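Pivero Hand Tool, Second Series
Hand-held gripper for recording household and shop-floor tasks

Order no. 2518
In stock at Hjaltested. Ships in 76 hours on working days.

Overview

The Pivero is a gripper you hold in your hand. A person does a chore with it, the wrist camera records the chore, and the recording is used to train an arm that carries the same jaw. We sell it singly and as a matched pair for two-handed work.

Most people who write to us want to know whether a machine can do the job for them yet. For a few jobs it can. For most jobs in a home or a small shop it can't, at least without someone standing by. We would sooner say so on the product page than in a support call. The list below is what we have found with our own arms and what customers have sent back to us since September.

Where things stand

Works most days, same room, same items:
Moving cups and bowls from a table to a rack
Putting boxed parts into bins
Wiping a flat counter that has been cleared first
Opening a cabinet door with a bar handle

Works some days, needs a person nearby:
Folding hand towels
Loading the lower rack of a dishwasher
Sorting mixed hardware by size
Opening and closing a microwave

Not ready:
Anything on stairs
Fitted sheets
Peeling or cutting food
Picking up after children or pets
Carrying a full glass through a room where people are walking

The last group is where buyers are most often let down. A shop bench stays put. A shared room changes during the day, people come and go, and bags and chairs end up in new places. An arm trained on one kitchen will usually slow down or stop in another. More recordings from more rooms help with this, and a hand tool is the cheapest way we know to get them.

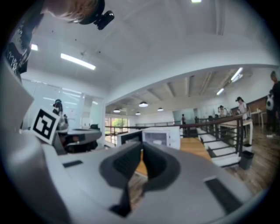 Pair in use, indoor setting with a staircase. Square marker on the near unit.

What the tool does well

It weighs little enough to use for a full session. The jaw opens and closes with the trigger, and the operator feels the item through it, so new users tend to grip with sensible force from the first try. There is no arm to bolt down. You can record in a kitchen before lunch and in a stockroom after.

What it does not do

It does no work alone. It will not tell you whether a task is a good one for a machine. It also records what the operator does, mistakes included, so plan to throw some takes away. In our set of 1463 towel folds we kept 649. Cup and bowl takes have a much higher keep rate.

Heavy items are a poor fit. If you need to lift a full crate or a stock pot, look at the Goltevier frame instead.

In the box

One hand gripper with jaw pads fitted
Spare pads
Wrist camera mount
Printed marker plate
Charging cable
Quick start sheet

The camera is sold separately. The pair kit has two of everything except the quick start sheet.

Before you order

Check that your arm takes the Fotville wrist plate. Arms with a different plate need the adapter, order it at the same time. Adapters bought later ship on their own and carry a second delivery charge.

If you only want one chore automated, send us a short video of a person doing it by hand, start to finish, with no cuts. We will tell you which of the three groups above it falls into. There is no charge for this, and a fair number of the replies we send are a no.

Care

Wipe the pads with a damp cloth after food work. Keep the marker plate flat and free of scratches. Replace the plate if the print starts to fade. Do not put any part in a dishwasher.

Returns

Unused tools can be returned in the original carton within 30 days. Used pads and opened spares are not returnable.

Page updated Thu 18 November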